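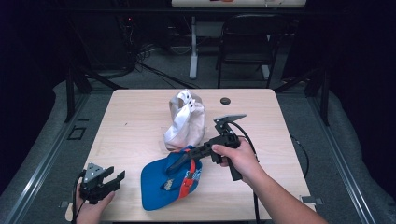
Pressure sensor reads high after cleaning

We run a Ronex pressure sensor on a small dosing line at our Wedundale site. Since the August cleaning the zero point sits 3 mbar too high with the line open to air. Cable and supply voltage check out. Is the sensor finished?
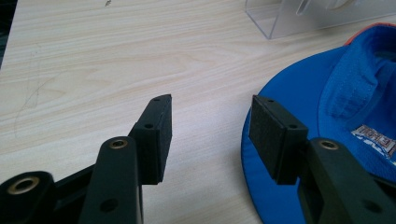 Corrigan
Probably not. Let it stand unpowered overnight, then power it up and wait 26 minutes before you read zero. Ours drifted the same way and a new zero fixed it.

Check the mounting torque too. Too tight and the body strains.

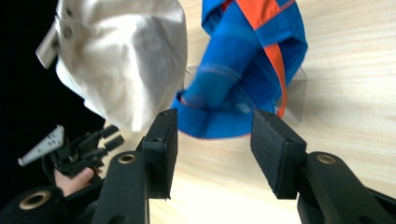 Crumpled blue garment on the table

Lumville
Had one do this, swapped it. Never found out why.
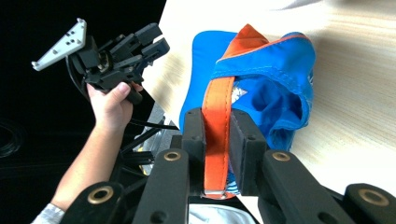 Before you swap anything, look at the vent tube in the cable. If it gets pinched, the gauge reading shifts and stays shifted. Picture the orange strap on that blue cap, squeezed between the two black pads: a cable clamp can do the same to a soft vented cable. Loosen every clamp and read zero again.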